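Chapter 4
Choosing a Simulation Package

A school or small shop that wants to teach two-arm handling has to decide early whether to buy hardware, simulation software, or both. This chapter looks at the second choice. The product used throughout is the Stiden Tabletop Kit, sold by Prarnitz as a yearly license with 12 prepared rooms and a library of 300 objects. Readers using another package can follow along, but menu names will differ.

The kit loads a two-arm robot at a work table and gives the user control of each joint. Objects can be placed by hand or scattered by the program. Food items are a common starting set, as their shapes vary and students already know how they should be handled.
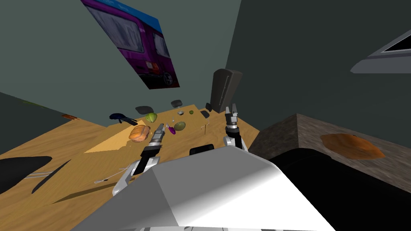 Figure 4.1. Two-arm robot at the table, with bread, lettuce and smaller items within the work area.

Edmund Ostrowski reviewed the kit for the Illach training center over 28 class sessions. He rated the arm motion and object library as good and the lighting controls as fair. His main complaint was the time needed to load a new room. Illach renewed the license in August, and its lesson plans are the basis for the exercises at the end of this chapter.
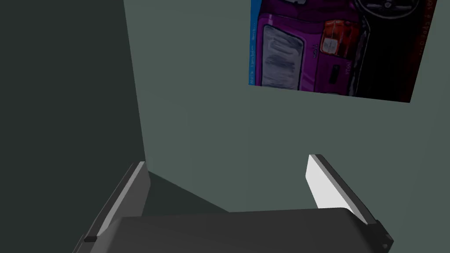
A buyer should check which camera views come with the base license. Stiden includes the room view and one hand view; further views are part of the Mulligan add-on and are priced separately. The hand view is the one students use for final approach. With the fingers apart and nothing between them, the wall shows through the gap, and the purple vehicle on the poster gives a fixed mark for judging how far the wrist has turned. Rooms with bare walls are harder for beginners to work in.

Section 4.1 covers installation and license types. Section 4.2 explains how to set joint limits, and Section 4.3 compares the cost of the kit with that of a used two-arm system.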